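Chamado 26: tablet Ultari não passa de 80% de carga
Produto: Ultari, bateria original
Aberto por: Yatziri Olvera
Atendimento: Tanko Ugwu
Estado: em observação

Relato da cliente
O tablet carrega normalmente até 80% e para. O ícone de carga continua aceso. Começou depois da atualização de março. Já reiniciei duas vezes e troquei o cabo.

Tanko Ugwu, 9h40
Bom dia, Yatziri. Veja em Ajustes > Bateria se a opção "Proteger bateria" está ligada. Preciso também do número de ciclos, na mesma tela.

Yatziri Olvera, 10h15
Está desligada. Ciclos: 500.

Tanko Ugwu, 11h05
Ligue a opção, reinicie o tablet, desligue a opção e reinicie de novo. Em seguida, carregue com o adaptador original, com a tela apagada.

Yatziri Olvera, 15h30
Feito. Chegou a 91% e parou outra vez. O adaptador é da Tramotix, o original se perdeu.

Tanko Ugwu, 16h10
Na etiqueta do adaptador, qual é a corrente de saída em mA?

Yatziri Olvera, 16h22
1.000 mA.

Tanko Ugwu, 16h50
É baixa para esse modelo. Vou enviar um adaptador de teste. Deixe carregando a noite toda e anote a porcentagem pela manhã. O chamado fica aberto até a sua resposta. 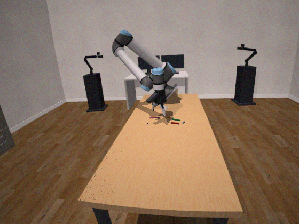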